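Day 18 at Parkent, December

In at 7.40. Heating had been off overnight, so I ran both arms through the warm-up routine twice before touching the teleoperation rig. Left wrist offset had drifted again overnight, by less than it did last week. I re-zeroed it and wrote the new value in the calibration log next to the old one. If it moves again tomorrow I shall ask Volodymyr whether the encoder wants reseating.

Target for the day was 60 accepted episodes of the bottle task. The instruction text attached to each is "pick the bottle up from the plate and put it down on the table". Zamfira Lazăr wants the wording frozen until the end of the batch. I had been writing "place" in half of mine and "put" in the rest, and she went through them last night and made them agree. I would have left the variation in. The language side of the model ought to cope with two verbs, and the people who eventually use it will not all say "put". We agreed to return to it once the Drolonberg set is trained and we have something to measure.

Morning session went slowly. The first eight episodes were thrown out in review, all for the same fault: I was closing the left hand before it had stopped descending, so the fingers met the bottle at an angle and pushed it across the plate. In the recorded joint traces you can see the grasp command arrive a good half second ahead of the end of the downward motion. A policy trained on that would learn to knock things over with great consistency. From the ninth onwards I counted one beat at the bottom before closing.

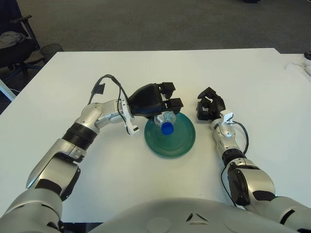 The approach from above remains the difficult one. Coming down over the cap hides the neck from the head camera at exactly the point where the fingers need to be placed, and the operator ends up relying on the wrist readings and on habit. Volodymyr Kovalchuk prefers a side approach for this reason. His episodes are cleaner and about a third shorter than mine. The trouble is that the Tsolakis evaluation includes crowded layouts where there is no room to come in from the side, so we need both in the data, and in fair proportion. For now I do the top grasps and he does the side ones, which has the drawback that approach direction and operator are completely tied together. I raised this at lunch. We will swap for two sessions next week.

The idle arm is another matter I keep writing down and not settling. In a one-handed task the other arm still appears in every observation and still has an action recorded for each step. If I let it hang wherever it happened to finish, the model sees a different pose each time and may attach some meaning to it. If I park it in exactly the same place, the model never sees anything else. Present rule is to park it to the right, clear of the plate, with the hand partly open, and not to be too exact about it. I have added a line to the operator notes.

Afternoon was better. No dropped frames after I moved the recording to the second disk. One emergency stop at 3.15, my own doing: I leaned on the pedal while reaching for a pen. Lost that episode and had to home both arms again.

Running total for the task is 109 accepted, counting Volodymyr's. I finished four short of today's target and stopped there, as my grasps were getting sloppy and I would only have been making work for the reviewer.

To do tomorrow: check left wrist zero before anything else. Ask Brastix about the spare finger pads, which were promised for last month. Move the plate's starting position between episodes by hand, a few centimetres each way, and stop returning it to the same spot. Bring a thicker jumper.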